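Greywater Reuse in a Shared Student House
Environmental Studies, second-year project report
Hye-jin Wang
Lonavdale College

1. Introduction

Water restrictions were in place in Lonavdale for most of last summer. Gardens could be watered by hand only, and only in the early morning or the evening. Many households let their vegetable beds go. The house I live in has a small back garden with tomatoes, silverbeet and a lemon tree, and we did not want to lose them.

This project looked at how much kitchen rinse water a shared house produces, how much of it can be put on a garden by simple means, and whether the plants do any worse for it. I did not look at laundry or shower water. Both need plumbing changes that our lease does not allow.

Greywater is household waste water that does not come from the toilet. Kitchen water is often left out of greywater schemes because of fat and food scraps, which clog pipes and smell when they break down. I limited the project to rinse water from washing fruit and vegetables and from rinsing cups and glasses before they go into the dishwasher. Nothing that had touched meat, oil or dairy was included.

2. Background

Most of the guides I read in the college library deal with built systems, with a tank, a filter and a pump. The cheapest one priced for our suburb by a local firm, Isaksson, came to $2670 installed. That is out of reach for renters, and a landlord has little reason to pay for it.

The other approach is the bucket, or its smaller cousin the washing-up bowl. Older people in Dallardale, where my grandparents live, did this through every dry spell. My grandmother kept a bowl in the sink from spring to autumn and emptied it on her roses. There is not much written about it, probably because there is nothing to sell. I found only one short study that measured volumes, and it was of a family with young children who used a lot of water on fruit.
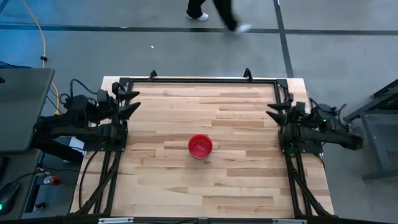 There are some known risks. Greywater should not be stored for more than a day, because bacteria multiply quickly in warm standing water. It should not be sprayed, and it should not touch parts of the plant that are eaten raw. Some detergents contain a lot of sodium, which damages soil structure over time, especially in clay. Our soil is clay.

3. Method

Five people live in the house. All agreed to take part for six weeks. A bowl was kept in the left-hand sink, and rinse water was caught in it. When the bowl was full, whoever was at the sink poured it into a bucket by the back door. The bucket had a line drawn on the inside for every litre. Each evening at 7 pm I wrote down the level and emptied the bucket onto the garden.

The garden was divided into three plots of the same size, each with two tomato plants and a row of silverbeet:

Plot A: tap water only
Plot B: rinse water only
Plot C: half of each

Each plot got the same amount of water. When there was not enough rinse water for Plot B on a given day, all three plots were reduced to match. On very hot days I added tap water to all plots equally, and these days are marked in my log.

Tomatoes were picked when fully red and weighed on the kitchen scales. Soil pH was tested at the start and the end with a Beninum garden kit, at a depth of 15 cm.

4. Results

4.1 Volume

Over the six weeks we collected nearly 600 litres. This was more than I expected. Weekends were the best days, when people cooked at home and washed a lot of vegetables at once. The worst stretch was in the exam period. Two housemates ate on campus, and the bucket was sometimes barely wet.

The amount went up in the second week and then stayed fairly level. I think people needed that long to get used to having the bowl there. In the first few days it was often lifted out and left on the bench, and the rinse water went down the drain as before.

4.2 Plants

There was no clear difference in the silverbeet. All three rows grew at much the same pace and had the same trouble with snails.

Plot B gave the smallest weight of tomatoes, but the gap between it and Plot A was only 200 grams over the whole period. One of the plants in Plot B was shaded by the fence in the late afternoon, and that may account for all of it. With two plants in each plot I can't say more.

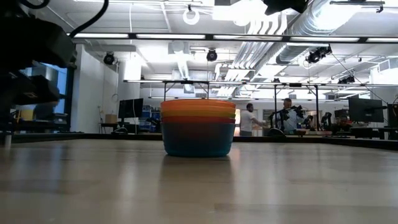
Soil pH did not change in any plot by an amount the kit could show. The kit works by matching colours on a card, so a small change would not be seen. I would have liked to test for sodium as well, but the cost of sending samples to a lab was too high.

4.3 What the housemates thought

I asked each housemate the same four questions at the end. Three said they would keep going. One said the bowl made the sink harder to use for large pots, and I agree with this. The last said she would go on if somebody else did the carrying.

The most common complaint was the walk to the back door. There is a step down, and a full bowl slops. By the fourth week most of us were emptying it at half full, which meant more trips but less mopping.

Several people said they had started using less water to begin with, once they could see how quickly the bowl filled. I did not measure this, as we have a shared meter with the flat upstairs. It may be that the saving at the tap was as large as the amount reused.

5. Discussion

The bowl and bucket method costs almost nothing and needs no permission. For a house like ours it supplied most of what a small vegetable bed needs in a mild week. It would not keep a lawn alive.

The size and shape of the container mattered more than I had planned for. Our first bowl was wide and shallow and held plenty, but it was hard to carry without spilling. We changed to a deeper one in the third week. A bowl with a pouring lip would be better again. It also needs to be light, because water is heavy enough without a heavy dish around it.
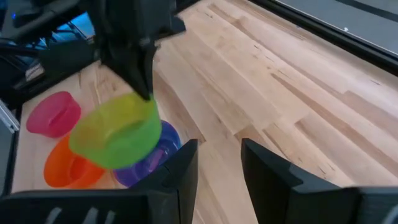
Figure 3. Coloured plastic cups on a light wooden tabletop, with a green one held by the rim.

Habit was the other main factor. The volumes were highest when the bowl was already in the sink and nobody had to go looking for it. A note on the tap helped for a few days and then people stopped seeing it.

There are weak points in the study. Six weeks is short, and salt build-up in clay can take years to show. The plots were small and did not all get the same sun. I also could not be sure that every bowl was free of detergent, though I asked people to empty it before washing anything with soap. On two evenings there was foam on the bucket – I poured those down the drain and left them out of the totals.

6. Recommendations

Households that want to try this should use a deep, light bowl and keep it in the sink all the time. Water should go out the same day and onto the soil at the base of the plants. Anything with fat, meat juice or strong detergent in it should go down the drain. It is worth swapping back to tap water for a good soak now and then, to wash salts down through the soil.

For a longer study I would use at least six plants in each plot, turn the plots around between seasons, and pay for one proper sodium test at the start and another at the end. A house with its own meter would make it possible to check whether total water use falls as well.

7. Acknowledgements

Thank you to my housemates for carrying the water, and to the college library for lending the scales when ours stopped working in week five. My log sheets are in the appendix, including the hot days when tap water was added.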